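Notes, unit 5: collecting demos in sim
Robot Learning, Mwanaisha Barasa
February 2023

Read before lab. Bring the Stoltley login sheet, it's not printed again here.

Where we are
Last unit: cloning a policy from demos. Loss, batching, why it drifts. Now the boring half, where the demos come from. Most of your grade on the project is really decided here so don't skim.

Vocabulary, quick
Episode = one try, start to stop.
Step = one observation + one action, same clock.
Observation = camera views plus joint readings plus gripper opening.
Action = what the operator asked for, NOT what the arm did. People mix these up every term. Store both, label both.

How many
Class target is 300 episodes per team. The Narnis set from November had 2,000 and still did badly on anything near a wall, so count isn't everything. Spread matters. Vary the start pose, the object, where the object sits, the light. If you vary only one thing the model learns the rest as fixed.

Bad episodes
Keep failures, tag them. Don't delete. Filter at training time. One team threw out 41 by hand and couldn't say afterwards which rule they used, so nobody could rerun it.
Tags: ok / fail / unsure. Use unsure when you're unsure.
Pauses: trim long ones at the start and end only. A pause in the middle may be the operator thinking, leave it, we talk about it in unit 6.

Views
Need a wide one and a close one. Wide gives you the layout, close gives you the last few inches before contact. A view with just fingers and background is still a valid observation, keep it in sync with the others and don't drop it for looking empty. It is a problem only if ALL your close views look like that, then the arm never got near anything.
Watch the backgrounds. Repeating tile is easy to latch onto, and so are hard shadow edges. Swap the wall texture between batches, move the light too.

Two views from the tiled room, same session, grippers empty in both:

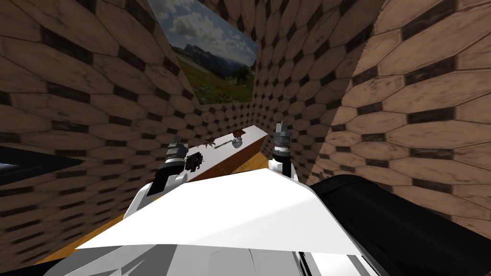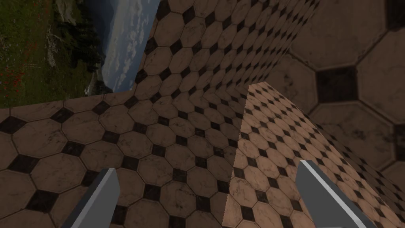

Before you record
1. Load the Serrano config, check the version line at the top.
2. Reset the room. Then check the reset, objects sometimes land half inside the furniture.
3. Open and close both grippers once, confirm the readings move.
4. Look at every camera stream. Check for one that's rotated or frozen.
5. Write the seed in the log. Yes by hand.

After
Run the Vedholm checker on the whole folder. It looks for missing steps, clock gaps, and actions out of range. Pass mark for hand-in is 94 percent of episodes clean. Below that, record more, dont edit the files.
Then replay five episodes picked at random and watch them to the end. Replay from actions, not from joint readings, otherwise it will always look fine.

Hand in
Log, tag file, checker report, half a page on what you varied and what you forgot to vary. No video. Teh folder name is your team number and nothing else.

Reading for unit 6: the handout on operator style, first two sections. Skip the proof.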